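Cleaning and Storing Artificial Flowers

Last updated 16th November

Artificial stems collect dust in the folds of the petals and along the leaf veins. Left in place, the dust binds with airborne grease and dulls the color. The method below suits polyester, silk-type and plastic flowers. Do not use it on paper or dried material.

What you need

Soft makeup brush or 2-inch paintbrush
Hair dryer with a cool setting
Mild dish soap
Microfiber cloth
White vinegar
Spray bottle, 600 ml
Lidded storage box

Step 1. Take the arrangement apart

Remove every stem from its vase or foam. Pull straight up while holding the stem near the base, not the head. Spread the stems on a pale, hard surface so that loose leaves and shed petals are easy to find.
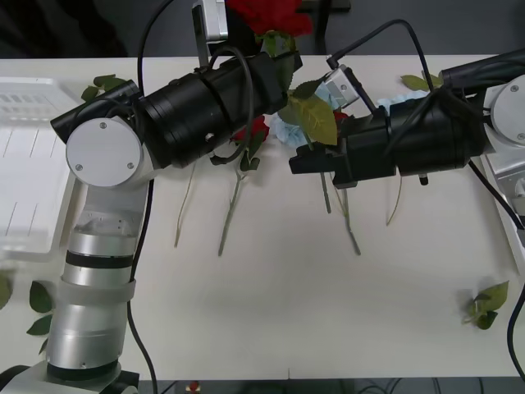

Flowers, loose stems and leaves spread over a white tabletop.

Step 2. Remove dry dust

Set the dryer to cool and low. Hold it 11 inches from the flower and work from the center of the bloom outward. Follow with the brush, again from the center out. Heat softens the glue that holds petals to the stem – never use the warm setting.

Step 3. Test for color bleed

Dampen a corner of the cloth and press it against the back of a leaf, then the underside of a petal. If color transfers, stop at dry cleaning. Deep reds and blues are the most likely to run.

Step 4. Wash

Fill the spray bottle with equal parts water and vinegar. Mist lightly and blot with the cloth. For plastic leaves with a greasy film, wipe with a drop of dish soap in warm water, then wipe again with plain water. Do not soak stems with a wire core, as the wire will rust from the cut end.

Step 5. Dry and reshape

Lay the stems flat with space between the heads. While the petals are still slightly damp, press them back into shape with the fingertips. Large heads such as hydrangeas need to be turned once during drying – the underside holds water longest.

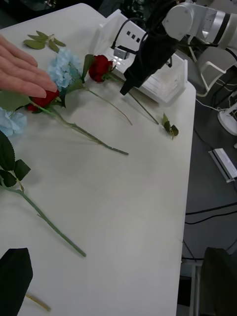 Step 6. Reattach loose parts

Push leaf sprigs back onto their pegs. If a peg is worn, apply a small dot of clear craft glue and hold for 2 minutes. Hot glue also works but leaves visible strings, which should be trimmed once cold.

Step 7. Store

Wrap each head in plain tissue and lay the stems in the box in alternating directions. Keep the box out of direct sun. Attics are unsuitable in August, when the heat can loosen glued joints.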